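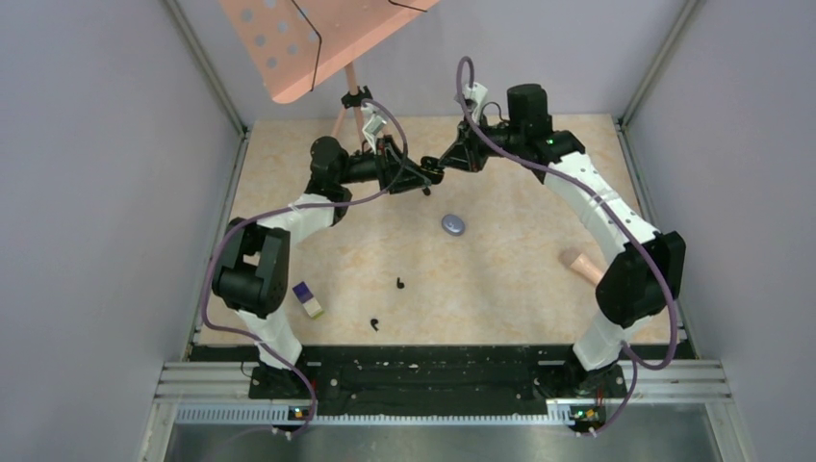
Two-arm cell, purple cables still draped over the joints.

gripnoob47
Our written rule at Drostatano is 3 cable ties per link, no exceptions. Mine hang free. Am I wrong?

wandton_wes
Yep! A loop like the one up by the right wrist is begging to snag. Tie it down, then jog every joint to its limits.

lagosbench
Disagree - tie it tight and you strain the connectors. I leave slack at the elbow and only clip the long links. My rule is clear the small parts off the table before homing, too.

wandton_wes
OK, slack at the joints, sure. But dangling by the base? No way.

gripnoob47
Fine, clips on the links tonight. Leaving the elbows alone.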